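Two-Arm Table Demonstration: Set-Up Guide for Open Days and Visits

Section 4: Running the table in front of visitors

Read Section 3 (power and network) before you start. If the arms have not been homed since they were last moved, go back and do that now. Everything in this section assumes the table is level, the stop button has been tested, and you have at least one other trained person with you.

This is the fun part of the manual! The table demonstration is the stop on the tour where people lean in, go quiet, and then all start asking questions at once. Give yourself a full hour to get ready the first few times. Once you know the routine it goes much faster.

4.1 What changed in this edition

Revised 10 August 2019, after the July open day. The two-cup task is now the opening task, and the lidded bin has moved to the end. The old opening task (folding a towel) is in Appendix B for anyone who still wants it. It's lovely when it works, but it takes eleven minutes and small children wander off.

The task names have changed too. "Garnier" is the set of tasks done by a person driving both arms. "Gouveia" is the set the arms run by themselves. Older printed cards may say Set A and Set B. Please recycle them.

4.2 Before the doors open

1. Wipe the tabletop with a dry cloth. Don't use spray cleaner on it. A wet patch throws a bright reflection up at the camera and the arms may misjudge where a thing begins.

2. Turn on every row of ceiling lights. The Gouveia tasks were recorded with the room fully lit, and they do best that way.

3. Start the Onine control program on the table computer. Wait for both arm icons to turn green. If one stays yellow for more than a minute, close the program, wait for the fans to stop, and start again.

4. Load the visitor profile. Check that the speed limit in the top bar reads 4. Our visitor profile never goes above this setting, even when a teenager begs.

5. Run the greeting motion once with nothing in front of the arms. Both arms should come up, open, close, and return to the hover position. Listen as well as look. A clicking sound from either wrist means a loose tip screw (see 6.2).

6. Put out the floor tape and the rope stands. Visitors stay on the far side of the tape at all times while the arms are powered.

7. Test the stop button again. Yes, again.

CAUTION: Never reach across the table while an arm icon is green. Pause the program, wait for the tone, and then reach.

4.3 Laying out the objects

Objects go in a line across the table, with open space left in front of them on the arms' side. Visitors like to see ordinary things up there, and so do we. A jar from somebody's kitchen gets a much better reaction than a foam block.

1. Place the low basket at the left end. Turn it so that the arms can reach over the long side.

2. Place the two plastic cups next to it, side by side, with a finger's width between them. Use two colors that are easy to call out from the back of a group.

3. Put one closed jar in each cup. Check that the lids are fully screwed down. A cross-threaded lid looks closed and isn't, and ground coffee gets into everything.

4. Set any spare jars behind the cups.

5. Place the clear bin to the right of the cups, lid on.

6. Place the potted plant at the right end. It marks the limit of the right arm's reach in this layout, so please don't leave it out.

7. Raise both arms to the hover position with the fingertips over the open part of the table.

Note: Tall items can stay behind the line, but keep them out of the way of the arms. If you're unsure, run the chosen task at speed 1 before anyone arrives and watch the elbows.

Note: Glass jars are fine for trained presenters. For Garnier sessions where visitors drive, swap them for the plastic ones in the gray tote.

4.4 The opening task (two cups)

1. Welcome the group and let them look for a moment before you say anything. Most people will be staring at the fingertips. Let them.

2. Point out the stop button, and name the person whose hand is near it.

3. Ask the group to choose a cup by color.

4. Select Gouveia, then Two Cups, then the color they called out.

5. Press Run, and take one step back.

The chosen jar is lifted from its cup, carried across, and set down in the basket. One arm steadies the cup while the other lifts. That steadying move is the thing to talk about! People notice the lift and miss the other arm completely, and when you run it a second time and ask them to watch the cup, you can hear the "ohhh" go around the room.

6. When the tone sounds, press Pause and return the jar by hand.

7. Offer the second color.

If a jar slips, don't hide it. Press Pause, reset, and explain what you think went wrong. Our log for this task held 2,806 runs when this edition went out, and plenty of those ended with a jar on its side. Visitors are kind about it. Several of the best conversations in July started with a miss.

4.5 Letting visitors drive (Garnier)

Allow 4 minutes per person. Any less and they are only beginning to get the feel of it. Any more and the line backs up to the stairs.

1. Switch the profile from Visitor Watch to Visitor Drive. The icons go yellow, then green.

2. Help the visitor adjust the seat height, then the two hand controls. Elbows should rest comfortably at the sides.

3. Have them open and close each gripper three times without moving the arms.

4. Let them try touching the two fingertips together in the air. It's harder than it looks, and a great warm-up.

5. Offer one task: move a plastic jar from a cup to the basket.

6. Stay within reach of the Pause key throughout.

CAUTION: One driver at a time. Two friends sharing the controls (one hand each) sounds charming and has already cost us a wrist cover.

Young children can drive sitting with an adult, as long as the child's hands reach both controls. If they don't, invite the child to be the caller and tell the adult which cup to go for. They tend to take the job very seriously.

4.6 The table as it should look

Compare your own layout with the picture before you open the rope. 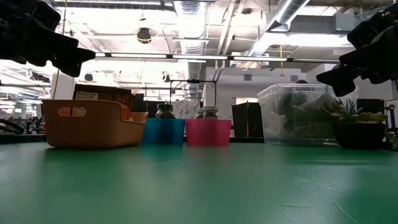
Hukport Robotics Workshop | Visits and Open Days Team

Check the order from left to right: orange basket, blue cup, pink cup, clear bin, succulent. Both grippers are up, pointing down and inward, and nothing is touching the tips. The dark-lidded jar goes in the blue cup and the white-lidded one in the pink. The task will run either way around, but the script cards mention the lids, and it helps if they match.

Keep the open stretch of green in front of the row clear. Presenters love to put a phone or a script card down there. The arms will treat it as part of the job.

4.7 Closing task (clear bin)

Use this one only if the group has time and is still with you.

1. Select Gouveia, then Bin Lid.

2. Ask the group to guess which arm will move first.

3. Press Run.

The arms take the lid by its two short sides, lift it, and set it down on the table. Keep the contents of the bin light and soft. Make sure they sit well below the rim, or the lid won't seat when you put it back.

4. Press Pause at the tone. Replace the lid by hand. There is no recorded task for putting the lid back on yet. Visitors always ask, and you're welcome to tell them we're working on it.

4.8 Questions you will get

"Is somebody controlling it right now?" Answer plainly for whichever set is running. In Garnier, yes, the person in the seat. In Gouveia, no, although a presenter can stop it at any time.

"How long did it take to learn that?" For the two-cup task we recorded 1,000 driven runs before the first self-run attempt. People usually guess far lower.

"Can it make coffee?" It can move the jar.

"What happens if I put my hand in?" Explain the tape, the stop button, and the speed limit. Don't demonstrate.

"Can I work here?" Hand them a card from the rack by the door. We mean it, please do!

4.9 Between groups

1. Pause the program and wait for the tone.

2. Straighten the line of objects. They creep toward the arms over the course of an afternoon.

3. Check both fingertips for wear. Replace a tip if the rubber has a visible split.

4. Write down anything odd on the log sheet, with the time.

5. Drink some water. You've been talking for half an hour.

4.10 Shutting down

1. Clear the table completely before parking the arms. The parking motion sweeps low.

2. Select Park in the Onine program. Wait for both icons to go gray.

3. Switch off at the wall, left arm first.

4. Return the jars and cups to the shelf, and put the lid on the bin.

5. Water the succulent only if the soil is dry to the first knuckle. It has been overwatered after every open day so far.

Continue to Section 5 for packing the table for travel.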